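How to do a red wash without turning everything pink
Posted August 23, 2024 by Remzi Bozkurt
Filed under: Laundry, Mild Regret

I once owned 20 white work shirts. Then I owned 20 pink ones, and a boss at Kendesham with plenty to say about it. What follows is the routine I've used ever since.

You will need: a basket, an old white flannel, mild detergent, and the patience to run a machine for less than a full load.

1. Sort by threat level. New red cotton goes on its own. Old red cotton can go with dark things. Anything you bought in December because it was festive and cheap counts as new until proven innocent.

2. Test it. Wet an inside seam, press the white flannel on it and count to 20. If the flannel comes away pink, so would your pillowcases.

3. Empty the pockets, do up the buttons on polo shirts and turn the thing inside out. Tissues are the enemy here. One tissue will cover a shirt more thoroughly than any paint I've bought.

4. Put the basket right by the machine. A basket with holes in the sides is best, as damp clothes left in a solid tub soon smell like a pond. 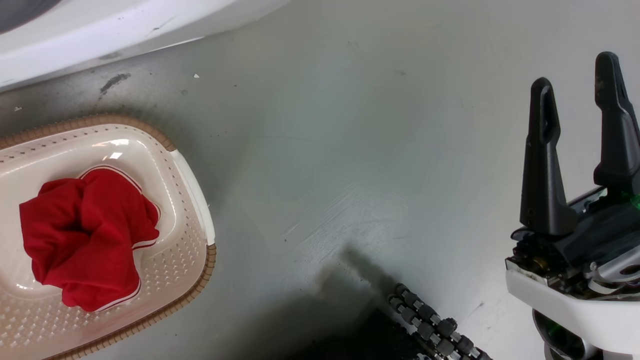

Red goes in a basket of its own, even if it looks lonely.

5. Before loading, feel round inside the drum for a stray sock. The one white sock you miss will be the one you liked.

6. Wash at 20 degrees on a short cycle. Use half the detergent you'd use for a full drum, whatever the bottle says. Bottles are written by people who sell bottles.

7. Take it out as soon as the cycle ends. Give it a good shake, pull the collar straight and dry it out of direct sun, or you'll have a faded shirt and a different article to read.

If it's already gone wrong, don't tumble dry anything. Keep the pink things wet and wash them again straight away, without the culprit. Check the labels before you reach for any kind of colour remover. I got four shirts back this way. The other sixteen are dusters, and very smart ones.

Next time: getting candle wax out of a tablecloth.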